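Search this journal Search Advanced search

3.2 Shelf height, aisle width and the choice of trolley or basket

The second part of the study dealt with how shoppers move goods from shelf to trolley in medium-sized food shops. Earlier work on shop layout has mostly treated the aisle as a route, and has measured how long people take to pass along it. Less has been written on the short stops that make up most of a visit, during which the shopper stands still, turns to the shelf and puts something down. We call these stops handling pauses. They were recorded in two shops in Tonstead, one run by Patora and one by Sarken, both of which stock dry goods and snacks on tall units along the main aisles.

A handling pause was taken to begin when the shopper's feet stopped and to end when the shopper moved off again. Pauses in which no item was touched were kept in the data but coded separately, as they often stood for reading a label or comparing prices. Pauses at chilled cabinets were left out – the doors add a step that is not found elsewhere in the shop and would have made the aisles hard to compare. Visits in which the shopper was joined by a second adult were also left out.

Each shopper was asked to complete a list of 20 items in any order. The list was the same in both shops, apart from two own-label products for which the nearest match was used. Light, bulky goods were placed on the list alongside small, heavy ones, so that the trolley would fill unevenly. The position of the trolley during a pause was coded as near side, far side or behind, always in relation to the shopper's body and the shelf in use (Figure 4). 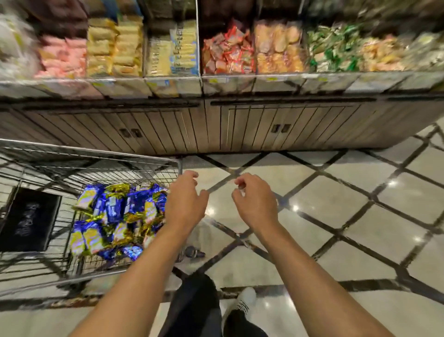
Figure 4. Wire trolley to the shopper's left in a tiled aisle, with wrapped snack packets in the trolley and tall shelving ahead.

Median pause length was 9 seconds in the Patora shop and slightly longer in the Sarken shop. The difference was small and was not found for items stored between waist and shoulder height. It came mainly from the lowest shelf, where shoppers in the narrower Sarken aisles tended to move the trolley before bending. When the trolley had been left behind the shopper, the pause was longer at every shelf height, and this held in both shops.

Filling level had a weaker effect than expected. Lu, the layout model used to plan both shops, assumes that pauses lengthen steadily as the trolley fills. In our data there was no clear change over the first half of the list. Pauses then grew longer for heavy items only, and nearly 40 per cent of these longer pauses included some rearranging of goods already in the trolley. Bulky packets were moved more often than tins or jars. The model does not allow for rearranging, and this may account for part of the gap between its estimates and the observed times.

Basket users were treated as a separate group. They put the basket on the floor during 30 per cent of their pauses, most often at the lowest shelf, and seldom at shoulder height. Their pauses were shorter overall, but the comparison should be read with care. Basket users had been given a reduced list, and the two groups were not matched for age or for how often they used the shop.

Visits in December were analysed apart from the rest. Extra display stands had been set up at the aisle ends in both shops, and the free width between shelf and stand was less than that shown on the floor plans. Trolleys were left behind the shopper more often in these places, which agrees with the pattern described above – though the number of such visits was too low for a separate test.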